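I moved to Grilcombe in June with 7 boxes, and 4 of them were clothes. Who does that? Me, apparently - a grown woman who owns more jackets than plates.

My neighbor Carmela Cifuentes took one look and told me about the swap in Planov. You bring what you don't wear, you take what you will, and there's soup!
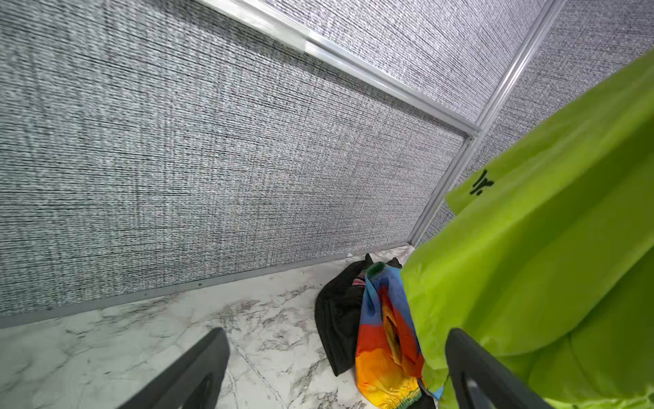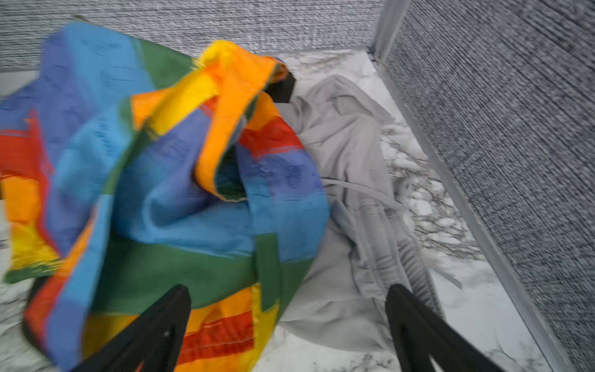
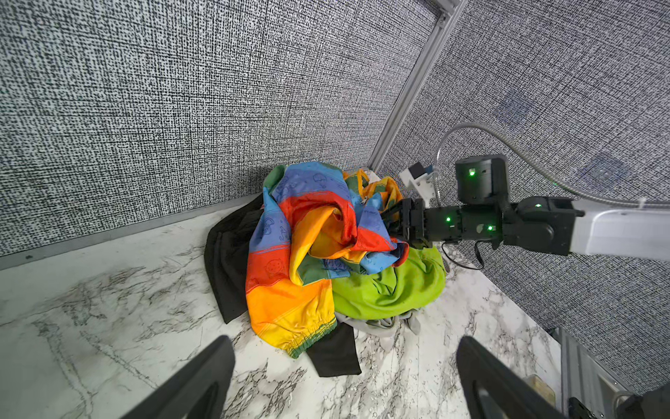
Bright colors all round, from lime green to rainbow stripes.

I went meaning to give everything away and come home light. Ha! I handed over two coats and a dress I'd paid 274 for (never worn, don't ask) and left with a raincoat, a scarf and somebody's very good corduroys.

But I've bought nothing new for months now, and I've saved 584 so far, which is going toward a proper bed. Carmela says the trick is to eat first and browse later. She's right - the soup goes fast, and the corduroys will wait.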